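Tabletop

From the Jindard Household Encyclopedia
Last revised Feb 5, 2023

A tabletop is the flat upper part of a table, on which things are placed or work is done. It is carried by legs, a frame, a pedestal or trestles, and may be fixed to them or simply rest on them. The word is also used as an adjective for objects made to stand on a table, such as a tabletop lamp, and for games played on one. This article deals with the part of the furniture. For kitchen surfaces built over cabinets, see Countertop.

Terms

The upper side of a tabletop is called the face and the lower side the underside. The band running around the outside is the edge. The part that reaches past the legs or frame is the overhang. Below many tops is an apron, a set of rails that joins the legs and keeps the top from sagging. A leaf is a section that can be added, folded or slid out to make the surface larger. In the furniture trade a top sold without a base is often called a blank or a loose top.

History

Early dining tables in much of Europe were boards laid across trestles. They were set up for a meal and taken down afterward, and the word "board" survives in "room and board." Tables with a fixed top became more common as houses gained rooms kept for eating. Gateleg and drop-leaf tables, which have hinged sections, were a way to get a larger surface in a small room.

Solid boards remained the usual material until factory-made sheet goods became cheap. Plywood and particleboard do not move much with changes in humidity, so large tops could be made without the joints that solid wood calls for. Plastic laminates came into wide use in the twentieth century, first in diners and kitchens and later in schools and offices.

Materials

Solid wood tops are usually made of several boards glued edge to edge. Wood swells and shrinks across the grain as the air gets damper or drier, and a top screwed down tightly on all sides may split. Makers allow for this with slotted screw holes, wooden buttons or metal clips that let the top slide a little over the apron. Some tops have breadboard ends, narrow pieces set across the ends of the boards to keep them flat. These are fixed firmly only at the center.

Veneered tops have a thin layer of wood over a core of plywood, particleboard or fiberboard. A balancing layer on the underside helps prevent bowing. Laminate tops are built in a similar way with a plastic sheet in place of the wood. They resist most spills but can swell if water gets into an open edge.

Stone tops are heavy and hold up well to warm dishes, though marble is marked by lemon juice, vinegar and wine. Glass tops are normally tempered. Metal tops are found in restaurant kitchens, laboratories and outdoor furniture. Concrete and tile are also used, mostly outdoors.

Color and finish
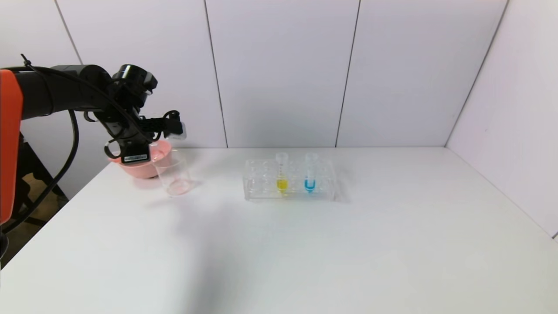 A white tabletop.

A light surface reflects more of the light in a room than a dark one, and small dark objects are easier to find on it. It also shows ink, coffee and scuffs sooner. Dark tops hide stains but show dust, crumbs and fingerprints, above all when the finish is glossy. Matte finishes reduce glare from windows and lamps and are often preferred for desks. A glossy finish is easier to wipe but shows fine scratches.

Wooden tops may be oiled, waxed, varnished, lacquered or painted. Oil soaks into the wood and has to be renewed from time to time, but a worn patch can be redone without stripping the whole surface. Varnish and lacquer form a film that protects better against water. Once the film is broken, repair is harder. Old shellac finishes are easily marked by alcohol and heat, which leave pale rings.

Shape and size

Rectangular tops are the most common. Round tops have no corners and let everyone at the table face one another, but the middle becomes hard to reach as they get larger. Oval tops and tops with rounded corners are sold for narrow rooms. Square tops are widely used in cafes, where they can be pushed together for larger parties.

The height of the surface depends on its use. Dining tables and desks are made to suit a person sitting on an ordinary chair, workbenches and bar tables are higher, and coffee tables are lower. The Tindum, a dining table from the Liepiņa workshop, has its surface 749 mm above the floor and an overhang of 300 mm at each end. Its designer, Kristaps Toom, set the legs well in from the ends so that a chair could be placed there. The table seats 4, or 6 with its leaf in place.

Edges

A square edge is the simplest to make but chips easily and can be uncomfortable under the forearms. An eased edge has its sharp corner lightly sanded off. A bullnose edge is fully rounded, and a beveled edge is cut at an angle, often on the underside to make a thick top look thinner. Sheet materials need their edges covered with veneer, plastic banding or a strip of solid wood.

Care

Most tops can be cleaned with a damp cloth and a little dish soap, then dried. Scouring powder scratches laminate and lacquer. Felt pads under lamps and bowls prevent marks, and mats are used under hot dishes on nearly all materials. Wooden tops kept in direct sun change color unevenly if objects stay in one place.

See also

Apron (furniture)
Countertop
Drop-leaf table
Trestle table
Workbench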